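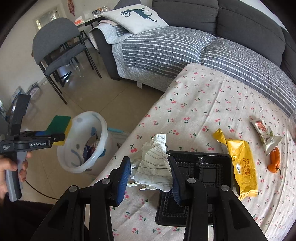

Does That Really Go in the Trash?

People say "just throw it away" as if Away were a real town. It isn't on any map. Everything that leaves your bedroom ends up somewhere, and grown-ups, packages and even posters at school can be a bit too sure about where that is. So let's check some of the things they tell you.

Claim 1: "Tissues are paper, so they go in the paper recycling."

It sounds right. Tissues are made of paper fibers, and so is a cardboard box. But look closely at the edge of a torn tissue, then at the edge of a torn piece of cardboard. Hold them up to a window if you have to. The bits sticking out are fibers, and the ones in a tissue are usually short and weak. Paper gets recycled by mixing it with water until it turns to mush, then pressing the mush into new sheets. Short fibers don't hold a new sheet together very well. Also, there is whatever you sneezed into it.

Verdict: mostly wrong. A crumpled tissue on the bed goes in the trash can. Pick it up by a clean corner and wash your hands after.

Claim 2: "Snack wrappers are plastic, and plastic gets recycled."

Be careful with the word "plastic." It is a family name, like "animal." You wouldn't feed a goldfish and a horse the same lunch, and you can't recycle every plastic the same way.

Many snack wrappers are made of very thin layers stuck together. One layer keeps out air, one holds the printing, and sometimes there is a shiny layer of metal thinner than a hair. Those layers are hard to pull apart again. Light, floppy wrappers can also get tangled in the sorting machines.

Here's a test you can do. Scrunch an empty wrapper in your fist, count to five and let go. If it springs open again, it is probably a plastic film. If it stays in a ball, it may be foil. "Probably" and "may be" are in there on purpose. The scrunch test is a good clue, but it gets fooled.

Some packets have a green leaf on them, or a picture of a tree. Does that mean the packet is good for trees? Not by itself. Anybody can print a leaf. Look for words that tell you what to do with the packet, and if there aren't any, ask why the leaf is there.

Verdict: wrong in most towns. Some stores take back thin plastic, so ask before you toss.

Claim 3: "Black plastic trays are fine, because they're hard plastic."

You'd think so. Hard plastic is easier to recycle than the floppy kind. The trouble is the color. Many sorting centers use a beam of light to work out what each piece is made of. The light bounces off the plastic and a sensor reads it. Black coloring often soaks up the light, so the sensor gets nothing back, and the tray rides on past with the garbage.

Try it with a flashlight in a dark room. Shine it on something white, then on something black, and see which one lights up your hand more. The real sensors use a kind of light your eyes can't see, so your flashlight is only a rough copy of the idea.

A food tray with compartments has another life in it anyway. Wash it with warm soapy water and it can sort beads, buttons, erasers or rocks.

Verdict: depends where you live. Use it again first.

Claim 4: "Fruit and vegetables just vanish."

A chili pepper will rot, that part is true. Tiny living things eat it until it no longer looks like a pepper. In a compost heap, with air and damp leaves around it, this can be fairly quick. Deep inside a landfill there is hardly any air, so it goes slowly, and it gives off a gas called methane that helps warm the planet. So "vanish" is the wrong word.

One warning about chilies. The hot stuff in them gets on your fingers and stays there, and you won't notice until you rub your eye. Let a grown-up move it, or pick it up with a paper towel. Don't taste it to find out if it's a hot one.

Verdict: half true. Compost is the better place if you have one.

Claim 5: "A sponge cleans whatever it touches."

Does it? Sponges are full of little holes, and holes hold water and crumbs. Germs like both. A kitchen sponge that looks fine can carry more germs than the thing you wanted to wipe. It has two sides for a reason, too. The green side is scratchy, for stuck-on food. The yellow foam side is softer, for wiping. Neither one belongs on a bedsheet or a fabric sofa, where the water soaks in and the scratchy side can rough up the cloth. For crumbs on a bed, shake the sheet outdoors.

Verdict: a sponge moves dirt around. Soap and rinsing do the cleaning.

Your turn: the 100-minute question

A kid once told us that cleaning a bedroom takes 100 minutes. We doubted it. Find out for yourself. Before you start, write down your guess. Put a trash can next to the bed, start a timer and make three piles: trash, wash and keep. Trash is anything you can't use or recycle. Wash is cups, trays and anything sticky. Keep is the rest, but only if it has a place to live. Write down the real time when you stop.

Then do it again another day and compare. If you get a different number, that doesn't mean you made a mistake. It could mean the room was messier, or you found a comic halfway through.

And don't take our word for the recycling parts. Rules change from town to town, and they change from year to year. Look up the list for where you live and see which of our verdicts it disagrees with.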